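Brandness Network Security Study Group
Minutes of the monthly meeting, 2024-01-09

The meeting opened a little after six, once everybody had found a chair and the heating had been talked over. The minutes of the last meeting were read and accepted with one small fix: the firewall talk was given by a member and should not have been listed as a guest talk. Thanks were given for the cookies, which went quickly.

1. Home router survey
We heard a very full report on the survey of members' and neighbors' routers. The forms came back in good numbers, nearly 200 of them, and it was lovely to see so many people willing to go and look at the sticker on the back of the box. The most common problem by far was old firmware, followed by admin passwords that had never been changed. It was agreed to write a plain one-page guide on both points and to have it ready before the next meeting.

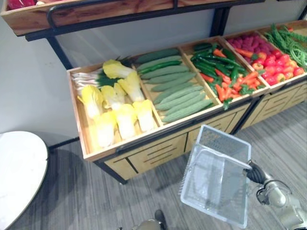

There was a good long talk about how technical the guide should be. Some felt that we should explain what firmware is, and others felt that people only want to know which button to press. In the end we settled on a short explanation at the top, with the steps under it in large type.

2. Password manager workshop
The workshop at the Wunach branch library is going ahead, and the library has kindly offered us the larger room. We have 12 places and a waiting list already, so a second date in June was suggested and warmly received. Members who are helping are asked to bring a laptop with a clean test account – please don't use your own vault for the demonstration, however tidy it is! 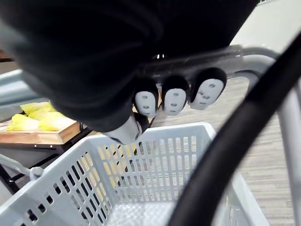
Black gripper with light gray finger pads, beside a gray cart handle.

3. Phishing practice emails
Karunaratne, the small accounting office that lets us try our practice emails on its staff, has asked for another round. The last one was felt to be too easy, with the spelling mistakes giving it away. It was agreed to send a fake parcel notice and a fake shared document, a week apart, and to follow each with a friendly note and no scolding. The office will see totals only, with no names.

4. Lab equipment and money
The Statenik switch in the practice lab has been dropping its settings after every restart. A member offered to take it home and reload it, and the offer was gladly taken up. The balance stands at $2584, and we agreed to spend up to $100 on network cables and a spare power supply. 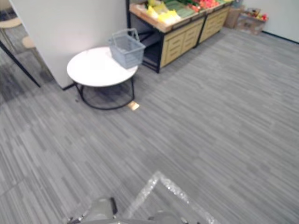 Round white table with a shopping basket on top.

5. Any other business
A question was raised about turning on two-step login for the group's shared mailbox. This has been on the list for some time, and it was agreed to do it this week, with the backup codes printed and kept in the locked cabinet. Members who still have the old mailbox password written down are kindly asked to shred it.

The meeting closed at ten past eight. The next one will be in the same room, with a talk on guest networks first on the agenda.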